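In praise of folding on the bed

I have folded laundry on ironing boards, kitchen tables, the lid of a chest freezer and once, on a ferry, across my own knees. Nothing comes near a bed. I'd go further and say that a made bed in daylight is the best work surface in any ordinary home, and I can't understand why so many books on housekeeping treat it as a bad habit, something students do before they own a proper table.

Look at what the job needs. A T-shirt wants to lie completely flat with its sleeves out to the sides, and a grown man's T-shirt with its sleeves out is wider than most people think. A long-sleeved one is wider still. On our kitchen table the cuffs go over the edge and drag the shoulders after them, so you're forever hauling the thing back. On the bed it just lies there! Cotton on cotton has a bit of grip to it, and you can let go of one corner, walk round, and find the other corner where you left it.

Then there's the light. Most bedrooms I've slept in have the bed near the window, and side light shows up every crease and every missed bit of fluff. I do mine at nine in the morning when I can, with the curtains right back and the duvet slung over a chair, down to whatever cover is underneath.

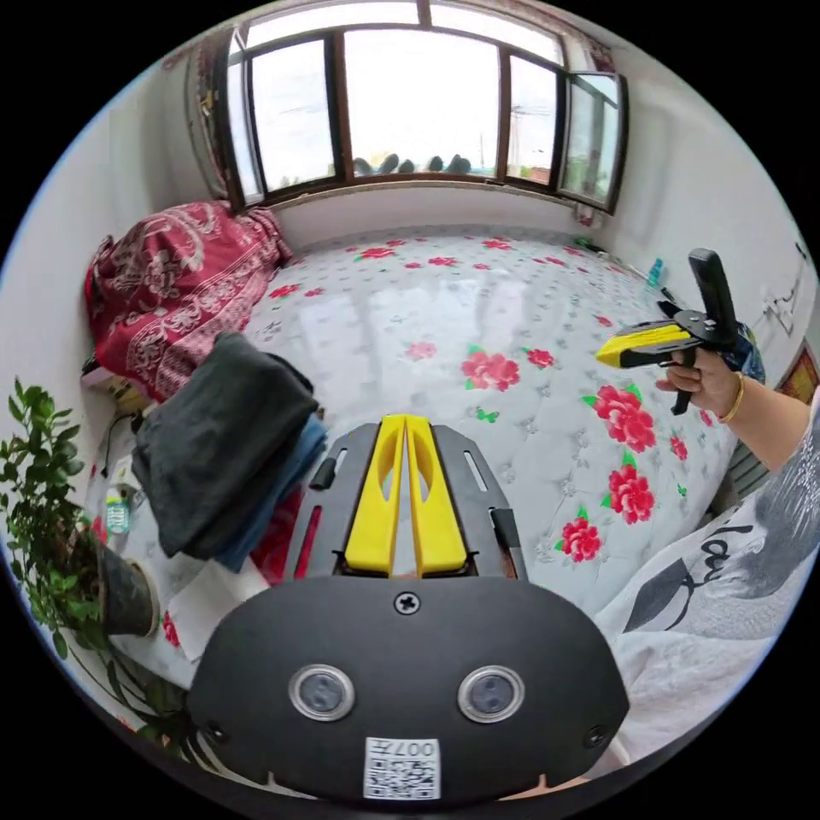

Red flowers, green leaves and the light from the window.

I'm also going to stick up for the pattern, while I'm here. Plain white bedding has had such a long run in the magazines that people apologise for flowers now. My aunt in Lekia had them on everything, big blowsy ones, and when I moved out I bought grey for years because I thought that was what adults did. Grey is a rotten thing to fold on. Grey socks vanish into it, navy goes muddy against it, and you find the odd one at bedtime with your foot. Put a dark shirt down on white with great red flowers all over it and you can see exactly where the shirt stops. The hem, the cuffs, the twist in the side seam, all of it is plain as day. I went back to flowers last February and I'm never leaving them again.

Black clothes are where this matters most, I think. They're the hardest things in the basket. You can't easily see which way round they are, a long sleeve tucks itself up inside the body and hides there, and if there's printing you never know till you've turned it over twice whether you're looking at the front or the back. My method, which I had from Ravinder Bouchard when we shared a house on the Brundon road, is to throw the shirt out flat at a slant, corner to corner across the mattress, and not to try to be neat at all to begin with. Find the hem. Pull the hem. The rest of the shirt more or less sorts itself out behind it.

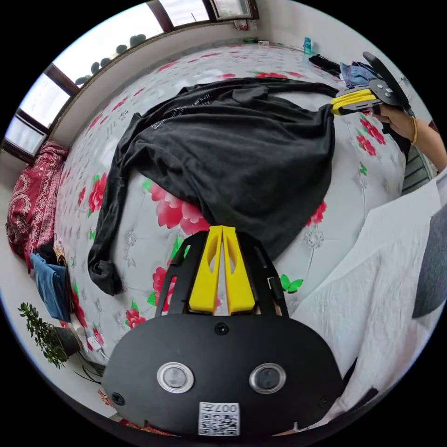

Pulling the hem is the step people leave out. They go for the shoulders first, as if the shirt were on a hanger, and then wonder why there's a ruck across the middle. Shoulders are sewn and they'll look after themselves. It's the long loose part of the body that has gone its own way in the drum, and a good steady tug at the bottom edge, one side and then the other, takes out most of what you'd otherwise be reaching for the iron to fix. After that you smooth upwards with the flat of your hand. Sleeves in, sides in, fold in half, fold again. I've heard there are people who go in for thirds and stand the shirts up in the drawer like files, and good for them, but I like a pile. I like lifting a pile!

The tug also works far better with two. I used to think of laundry as a thing you did alone with the radio on, and I still do most of mine that way, but if there's a second person anywhere in the building it's worth shouting for them. One holds a sleeve, the other has the hem, and a big shirt is flat in no time. Sheets, obviously, are hopeless single-handed. Jeans you can manage on your own. Jeans are easy, they practically want to be oblongs, which is why I do them early and put them up at the top end out of the way. It gives you a finished corner to look at. Getting something finished within the first minute does wonders for me, and I'd rather it were denim than a fitted sheet.

Knitwear I leave till last, and I leave it spread out for as long as I can get away with. A heavy jumper that has been squashed at the bottom of a basket has some sulking to do. Give it the empty half of the bed while you deal with everything else, and when you come back to it the ribbing has settled and the arms aren't wrung round each other any more. You cannot do that on a table. On a table it's in the way, so you fold it first, badly, and it stays badly folded until October.

There is an argument about backs, and I take it seriously. A low bed is murder if you stoop over it for the whole load. Mine is an old Dewulf, high off the floor, and I can stand at it quite happily, but when I stayed with my cousin I was groaning after eight shirts. The answer is to kneel, or to get right up on the mattress with your legs folded under you and work outwards. It feels faintly childish and I recommend it. You're at the same level as the washing, you can reach all the way round, and there's something about sitting in the middle of clean clothes on a Tuesday morning that makes me happier than a chore has any right to.

I'll allow that a bed gathers things. Phone leads, a book, somebody's glasses, the cardigan that was only going to be there for a second. Clear them before you start, or at least push them up to the edge. I mostly push. 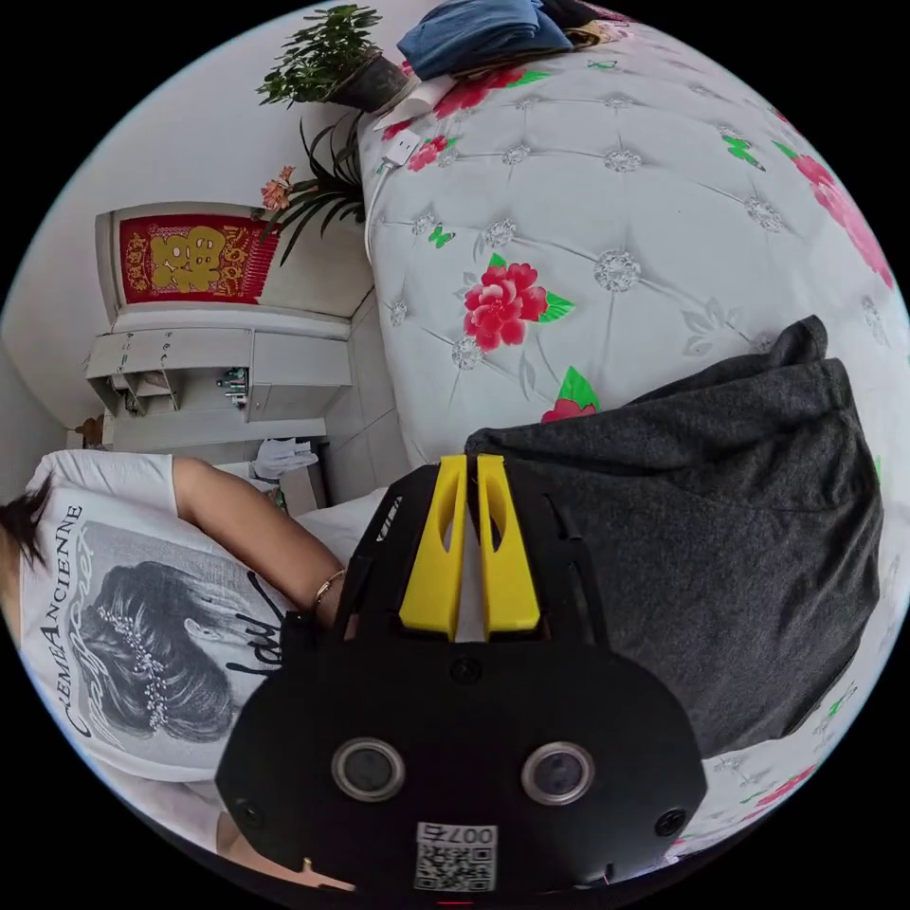
Hermine Gasser, who read a draft of this, thinks I've left out the real objection. Her words were that "a bed lets you stop halfway", and that everyone she has ever lived with has folded half a load, gone off to make tea and moved the rest on to a chair at midnight. A kitchen table, she said, gets its laundry cleared because people want their supper.

She has a point about the chair. I have a chair. But I'd turn it round on her, because supper clears a table by shoving whatever is on it into the nearest basket, folded or otherwise, and I've seen lovely piles go that way. A bed at least gives you till the evening. You pass the door during the day and there it all is, half of it done, in decent light, and more often than I'd have expected I go in and do a few more. Some days I don't, and then yes, it goes on the chair, and the jumper goes on top, and I have another go in the morning with the curtains open.

Hermine has offered to race me, her at the table and me on the bed, same load, long sleeves included. I've said yes, provided I get to choose the bedding.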